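Home Issues Articles For Authors Search

April – Sandrine Roussel, Gheorghița Ghiță and Hamdia Gebretsadik

3.2 Cap color and sorting errors in small-parts kitting

The second part of the study looked at how people sort parts that share a body and differ only in the color of the cap. Push-button switches were chosen because they are kitted in large numbers at both sites, Lorndale and Prirkville, and because the written part code on the body is too small to read at arm's length. Operators in practice sort by cap color alone and check the code only when a bin looks wrong.

Records were taken from the error log at each site. The log lists every kit returned from assembly with a wrong part, together with the shift, the bench and the part that should have been supplied. Entries with no bench number were dropped. This left 316 returned kits, of which 249 came from Lorndale. In 147 of the 316 kits, the wrong part and the right part had the same body and a different cap. The remaining kits had missing parts, wrong bodies or damaged terminals and are treated in Section 4.

Confusion between caps was not even across colors. Green was supplied in place of yellow more often than the reverse, and most of these cases fell on the late shift. Red was seldom confused with either at Lorndale. Prirkville had more errors with red, though the number of kits there is small and the difference should be read with care. Trays at both sites are colored as well, and the color of a tray carries no meaning in the parts list (Figure 3). Guérin and Joly raised this point in their review of the Coste benches – a colored tray may be taken as a label even when none is intended. 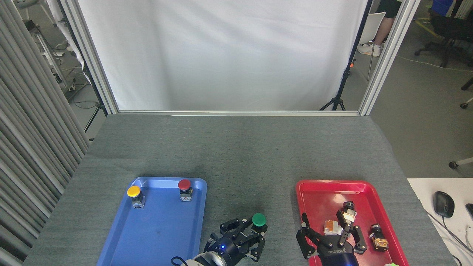 Figure 3. Push-button switches with yellow, red and green caps, with a blue and a red tray.

3.3 Bench lighting

Light levels were measured at 5 benches on each site, at the height of the tray floor, once in the morning and once on the late shift. The meter was held flat and shaded from the operator's body. Readings on the late shift were lower at every bench close to the loading doors. Benches fitted with the Rullico lamp showed less change between shifts.

Lamp type was not assigned at random, and the newer lamps had gone to the busier benches first. A direct comparison of error counts by lamp would therefore mix the effect of light with the effect of workload. Counts were divided by kits completed before any comparison was made – the resulting rates are given in Table 2.

Contact the editors | Copyright the authors | Back to top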